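**Snack corner, white table, wallpaper opinions wanted**

**pinecone_pat:** So I've been putting together a snack spot with a white top and a wintry bird print on the walls, and I need to talk about how much dirt a matte white surface shows. Dark crumbs! Two clumps of them and your eye goes nowhere else.
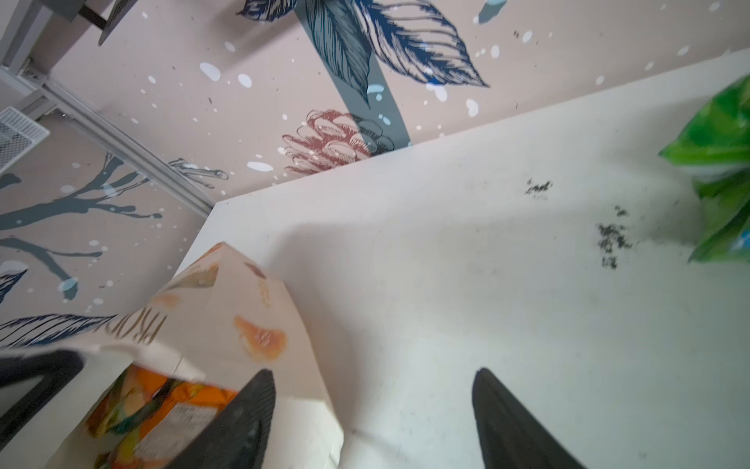
*Last edited by pinecone_pat in May*

I've got a damp cloth and no patience. What do you all use?

**Drakska25:** Crumbs come off with a dry brush. Wet cloth first just makes gray smears — ask me how I know. I'd worry more about storage. Is everything going to live on the table?

**pinecone_pat:** No, there's a slotted gray metal basket clipped up on the rail.

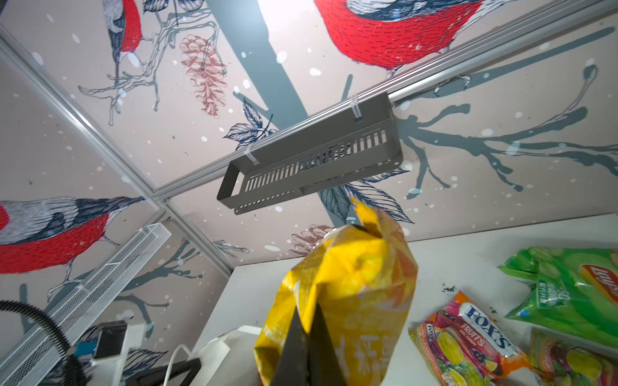 I want the light bags up there and the candy down low where I can grab it. The clips are clear plastic and I don't trust them with anything heavy.

**yogesh_solanki:** Disagree on the basket. Chips up high get forgotten for 3 months. Keep it all in one pile on the table.

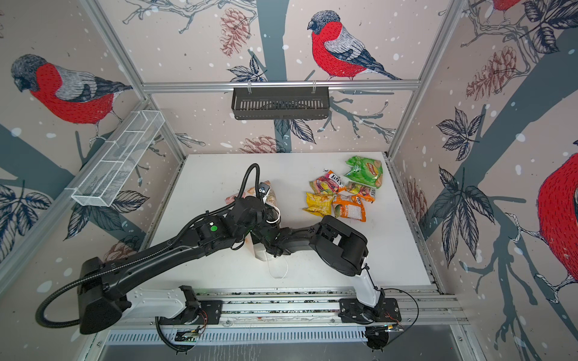

*Photo: pinecone_pat*

Also, the bullfinches are great and I will fight anyone who says plain white walls.

**Drakska25:** Plain white walls. A pile is how you end up with crumbs, Yogesh.

**pinecone_pat:** Ha, you two. I'm trying the pile in the back corner for now, brush is on order. Does anyone else like the fruit ovals?

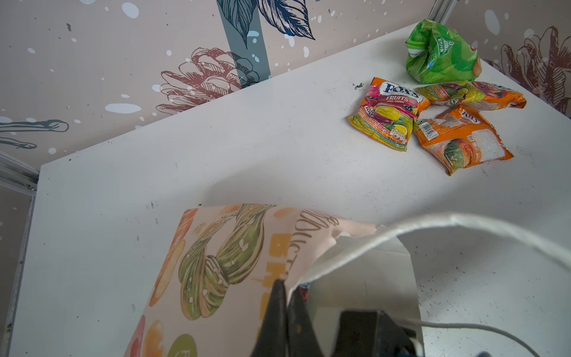 *Fox's Fruits, plus the green bag*

**ikska_12:** Love them, but I'd go at those dark smudges with baking soda paste. Test a corner first.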